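Gripper sim: knob slips or gets wrenched, and my fault trip never fires

Tia Sugden
Hi all, I've been fighting this since December and I'm running out of ideas. I have a simulated arm that's supposed to grab a white knob by its collar and turn it. The sim is Jonach, with a controller I wrote on top of Galten. I set a force limit of 40 that should stop everything if the fingers push too hard. Out of 200 runs, 12 ended with the arm wrenching the knob way past its stop, and the limit did nothing – no trip, no warning, just a log that says "OK". On a real machine that would be a broken knob or somebody's broken thumb, so I don't want to move this to hardware until I understand it. What am I missing?

Naveed Marwat
I had almost the same fault on my Chou setup! Check where you read the force. Mine came from the finger joints only, so a hard squeeze tripped it fine, but a twist at the wrist went straight through because I wasn't watching that joint at all. Put a separate limit on wrist torque and have it latch, so the arm stays stopped until you clear it yourself. Also look at how often you sample. I was checking every 700 steps (left over from a logging setting, oops) and the bad part was over long before the check came around.

Save the wrist camera view with each run too. Numbers alone had me going in circles for ages. Even a few views give you something to hold up against the log – open fingers with nothing in them, the collar between the fingers, the knob by the plate:

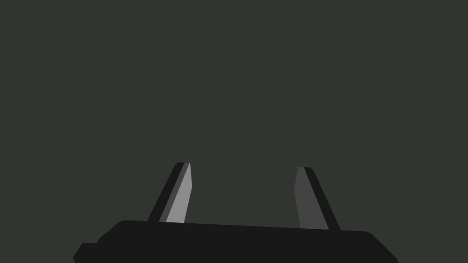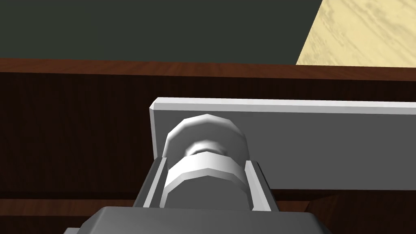
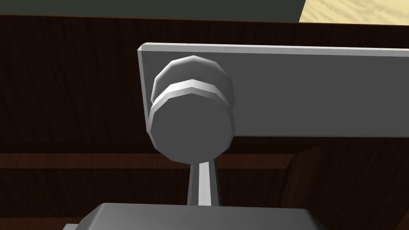 Flokthorpe user
Just turn the speed down. Worked for me, never looked into why. You could try reinstalling also.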